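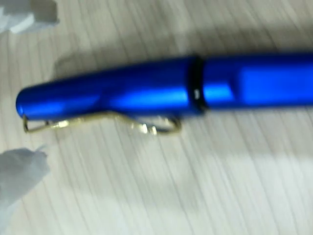 The Bamard capped pen in blue is back in the shop, and we are so glad to be typing that. The last lot came in February and went faster than we had planned for (one customer bought a handful for her whole choir), and the blue is the one people kept writing in about. So we asked for more blue, and more blue is what we got.

It's a very blue blue. Royal blue, with a shine that slides along the barrel as you turn it in your fingers, going nearly electric in bright light and closer to navy where it curves away. We have the grey and the green as well and they're lovely, but they don't do that.

The cap end is long and smooth and finishes in a rounded tip. Where the cap meets the barrel there's a narrow black ring, a touch wider than the blue on either side, and it makes a handy stop for your thumb when you pull the two apart. Then there's the clip, which is the part everybody has an opinion on. It's thin gold-coloured wire, bent into a small loop near the tip and run back along the cap to a rounder loop at the other end. Some of you have told us it looks like a paper clip. We love it. It slides over a shirt pocket or a notebook cover without chewing up the edge, and it keeps the pen from rolling off the desk.

23 shares
5 comments

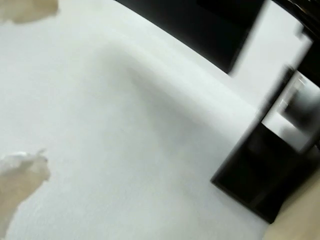

Words by Lâm Kim for the Bamard shop pages
Updated August 3, 2020

I've been writing with mine every day since the first batch, mostly order slips and long grocery lists, and a few letters to my aunt, who likes proper letters. It suits all of that. The weight sits toward the middle with the cap off, and if you post the cap on the back it shifts a bit further behind your hand. Trí Huỳnh at our packing bench likes it posted. I find it tips back too much for me and leave the cap on the desk, where I then lose it under an invoice.

It comes with a black gel refill, medium tip. The line is dark and even on ordinary paper and it starts well after a night with the cap on. On very glossy card it needs a moment to dry, so lefties may want to go slowly on birthday cards! Blue refills fit too, and we keep both in stock. To change one, unscrew the barrel just below the ring, lift the old refill out and drop the new one in, tip down. Watch for the little spring-shaped spacer at the bottom. If it falls on the floor and disappears, write to us and we'll mail you another at no charge.

The finish stands up well. Mine has been in a bag with keys for months and has picked up a couple of fine scratches near the tip, which I can find if I go looking. Wipe it with a soft dry cloth. Please don't use metal polish on the clip, as Thiện Phan tried it on a shop sample and it took the colour off in patches.

What's in the package: one pen, one refill already fitted, one spare spacer, and a card sleeve. Gift boxes are separate and hold 2 pens side by side, so a blue and a grey, say, or two blues if you're that sort of person (I am).

We have around 400 of the blue this time. Orders go out from our own bench and the post takes it from there. You can return a pen if it doesn't suit your hand, even if you've written with it, as long as it still has its cap and clip.

Engraving is possible on the barrel side only. Keep it short, initials or a first name. Accents are fine and we're happy to do them properly. Đạt Cù does all of our engraving himself and will send you a drawing of the letters before he starts, so check the spelling when it reaches you. Engraved pens can't come back to us unless something is wrong with the pen itself.

A question that comes up a lot is whether the clip can be taken off. It can't, at least not without marking the cap. If you'd like a pen with no clip at all, have a look at the Wurkent desk pen in the list below, a shorter and fatter thing that lives very happily in a mug.

Recently added
Bamard capped pen, grey
Bamard capped pen, green
Gel refills, black or blue
Wurkent desk pen
Lý pocket notebook, plain pages
Gift box for two pens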